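# Cleaning and Storing Shared Play Equipment

Issued by Nindadura Early Learning Services, 2 February 2018

This procedure applies to all rooms that lend, rotate or share play equipment between groups.
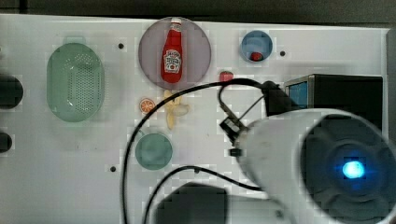 Equipment should be cleaned at the end of each session and before it is returned to the Prerden store. Items that have been mouthed by a child are to be removed from play at once and placed in the marked tub on the bench, out of children's reach.

## Before you start

- Put on disposable gloves and an apron.
- Check the label on the detergent. The centre uses Narkimex neutral detergent; do not substitute a scented product.
- Fill one sink with warm soapy water and the second with clean rinse water.

## Washing hard plastic items

1. Sort the equipment and set aside anything with batteries, fabric or unsealed timber. These are covered by a separate procedure.
2. Remove food, sand, paint and dough with a soft brush. Pay particular attention to holes, seams and the underside of rims, where residue collects.
3. Wash each item in the soapy water, then rinse it thoroughly.
4. Place items on the drying rack so that water can drain from them. Tea towels are not to be used for drying.
5. Leave items until completely dry. In June and the other cooler months this may take up to 4 hours, and the rack may be moved closer to the heater vent - never directly over it.

## Inspection

Staff must inspect each item as it comes off the rack. Cracked, splintered or sharp pieces are to be discarded and recorded on Form 1521. Glue and tape are not acceptable repairs for equipment used by children under three.

Colour that has faded is not in itself grounds for disposal.

## Storage

Dry equipment is packed in lidded tubs by category and labelled on the short side. Heavy tubs belong on the lower shelves. Pretend cooking sets are kept apart from real kitchen utensils at all times, including during cooking activities with the older groups.

Tubs borrowed under the Testa exchange are to go back with their original contents list. Where a piece is missing, note it on the list before the tub leaves the room - the receiving centre will arrange a replacement through the usual order form.

Questions about this procedure should be directed to the room leader in the first instance.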